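Adoucisseur Cassim pour lave-vaisselle professionnel
Chapitre 4 -- Mise en service et premier réglage

Ce chapitre s'adresse à la personne qui raccorde l'appareil et à celle qui l'utilisera en salle ou en cuisine. Le montage du support mural est traité au chapitre précédent. Gardez à portée de main la clé fournie, une bandelette de mesure et un seau.

Avant de commencer
L'adoucisseur se place entre l'arrivée d'eau froide et le lave-vaisselle. Il ne doit pas alimenter la machine à café ni le robinet d'eau de boisson. Si la vaisselle et les couverts ressortent avec un voile blanc, relevez la dureté avant de toucher au dosage du produit de lavage.
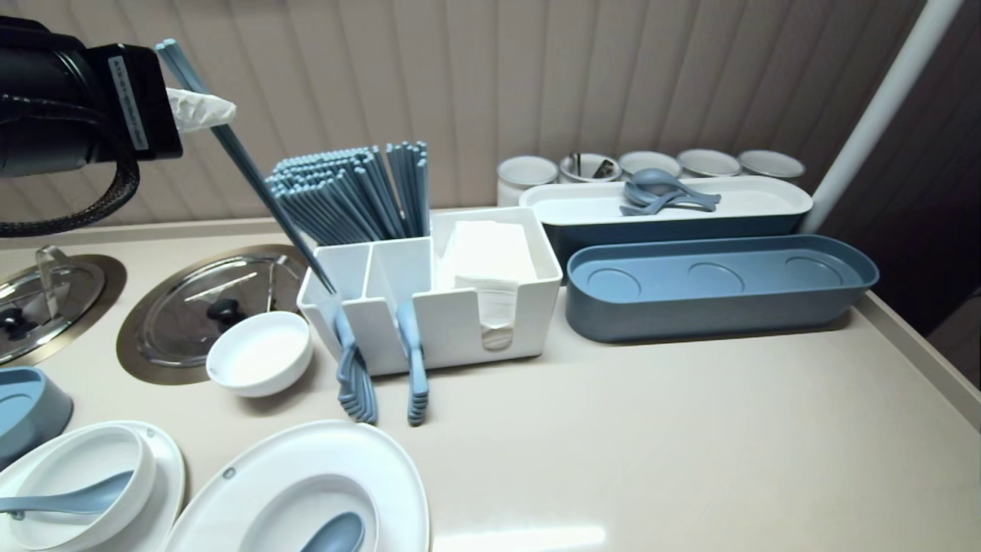

Fig. 1 -- Bac blanc à compartiments : baguettes à gauche, serviettes en papier à droite.

Raccordement
1. Fermez le robinet d'arrêt et ouvrez un point de puisage pour faire tomber la pression.
2. Vissez le flexible d'entrée sur le raccord marqué d'une flèche. Serrez à la main, puis d'un quart de tour à la clé.
3. Vissez le flexible de sortie sur le lave-vaisselle sans le plier.
4. Faites descendre le tuyau de rinçage jusqu'au siphon. L'extrémité reste libre, au-dessus du niveau d'eau.
5. Ouvrez lentement le robinet d'arrêt et vérifiez chaque raccord.

Attention : n'utilisez ni filasse ni pâte sur les raccords équipés d'un joint plat. Un joint écrasé se remplace, il ne se resserre pas.
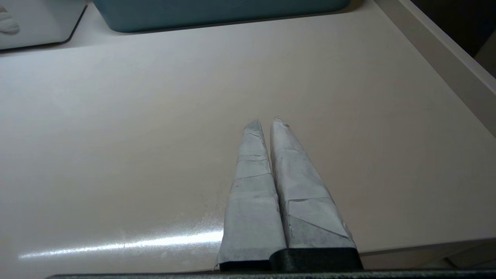 Fig. 2 -- Pince vide, doigts gainés, vue rapprochée.

Remplissage du bac à sel
1. Dévissez le couvercle et retirez le panier.
2. Versez de l'eau jusqu'au repère bas. Cette opération n'est nécessaire qu'à la première mise en service.
3. Remettez le panier et ajoutez le sel régénérant en pastilles, jusqu'au bord inférieur du filetage.
4. Essuyez les grains tombés sur le joint et refermez.

Remarque : le sel de table contient des additifs qui encrassent l'injecteur. Les pastilles Collano conviennent, de même que tout sel régénérant en pastilles.

Réglage de la dureté
Trempez la bandelette dans l'eau non traitée, attendez le temps indiqué sur son étui et comparez les couleurs. Appuyez ensuite sur Menu jusqu'à l'affichage du symbole goutte et entrez la valeur lue, en degrés français. Le réglage d'usine est de 18. Validez par un appui long. L'afficheur clignote deux fois, puis revient au volume restant.

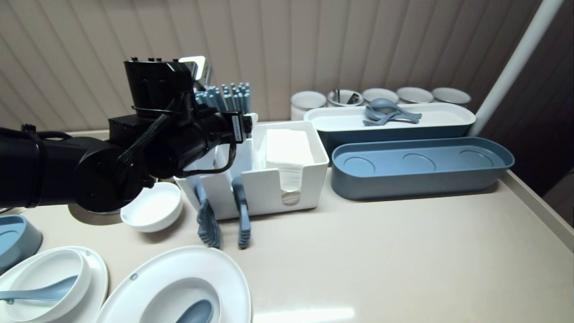 Avec le réglage d'usine, le compteur part de 3 160 litres et descend à mesure que l'eau est consommée. Arrivé à 500, le voyant orange s'allume : la régénération aura lieu la nuit suivante, à l'heure programmée. Pour la lancer tout de suite, maintenez la touche Cycle enfoncée. Le lave-vaisselle doit être à l'arrêt pendant toute sa durée.

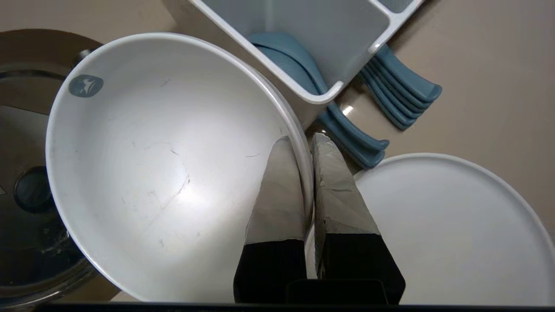 Temps de lecture : 4 min

Contrôle après les premiers lavages
Mesurez l'eau à la sortie de l'adoucisseur avec une bandelette neuve. Si la valeur n'a pas baissé, vérifiez que la vanne de dérivation est fermée et que le flexible d'entrée n'a pas été inversé avec celui de sortie -- l'erreur est fréquente sur les meubles étroits.

Si le voile blanc persiste alors que la mesure est correcte, réglez le liquide de rinçage d'un cran à la fois. Les rayures de la vaisselle ne disparaissent pas avec ce réglage.

En cas d'arrêt prolongé, par exemple pour la fermeture de juillet, coupez l'arrivée d'eau et débranchez le bloc secteur. À la reprise, lancez une régénération manuelle avant le premier lavage.

Codes affichés
E1 : bac à sel vide ou pastilles agglomérées. Cassez la croûte avec un manche en bois.
E2 : pression d'entrée insuffisante. Contrôlez le filtre.
E3 : moteur de vanne bloqué. Débranchez l'appareil et contactez l'atelier Fetach de Brekport, en indiquant le numéro de série inscrit sous le couvercle.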